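July 28, 2024
Perkwood house, upstairs bedroom. Sort + pack, second pass

Picking up from where the last entry stopped. Bed is the staging surface again, the folding table went to Pacheco and hasn't come back. Flowered sheet stays on till the very end so small stuff doesn't get lost in the blankets. Lost a bag of screws that way last time.

Rules for today, same as before: soft things go to Zallholm, anything with a plug gets tested first, paper and packaging flattened. Crumpled plastic bags get smoothed out and saved for wrapping, do NOT toss them, we ran short at Astuvell and had to buy more.

Small printed boxes are slow. Every one has to be opened before it goes in a carton, even the ones that feel empty. Note for later: write contents on the lid, not the side. Side labels vanish once the carton is full.

Foam sheet keeps springing open if it's laid flat. Folded and stood upright it behaves. Keep it for the jar.

Bed at the point I stopped to write this up, plush toy and swab cup still at the back, both fans still out:
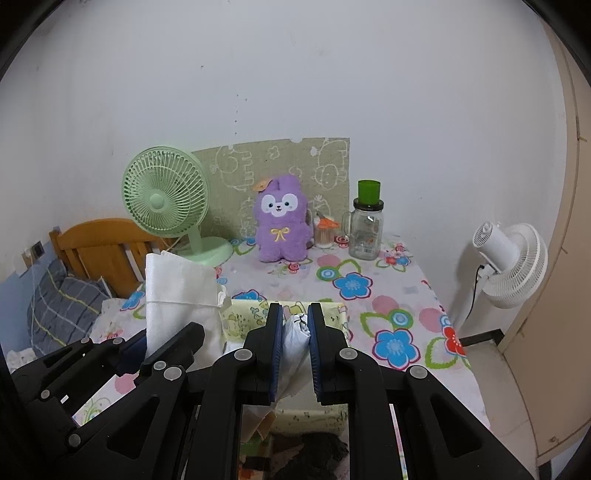
Left to do

1. Fans. Mint green desk fan and the white standing one. Wipe the grilles, coil the cords, tape the cord to the base and not to the pole (tape on the pole left gunk on the last one). Desk fan can go in a carton on its side. Standing fan travels as is, strap it.

2. Scissors. Orange ones are sitting on top of the cotton swabs, they need to go in the tool pouch before anybody reaches in there. Swabs get a lid or get bagged.

3. Glass jar with the handle. Green cup comes off the top and is wrapped seperately. Jar in foam, lid on.

4. Purple plush. Own bag, nothing heavy over it, watch the yellow bow. Goes last into the soft carton.

5. Animal print panel. Leave leaning on the wall till the bed is clear, then measure. If it won't fit carton 13 it rides flat on top.

6. Pillow and the fluffy white cloth, one bag together. Use them as padding if we're short.

7. Adapter on the left wall. Always forgotten. Check outlet agian before closing the door.

8. Wardrobe not started. Needs 2 people and a clear floor, so fans out first.

Carton count goes on the sheet downstairs, not in here. Tape almost gone, 10 rolls on the order with the Astuvell stuff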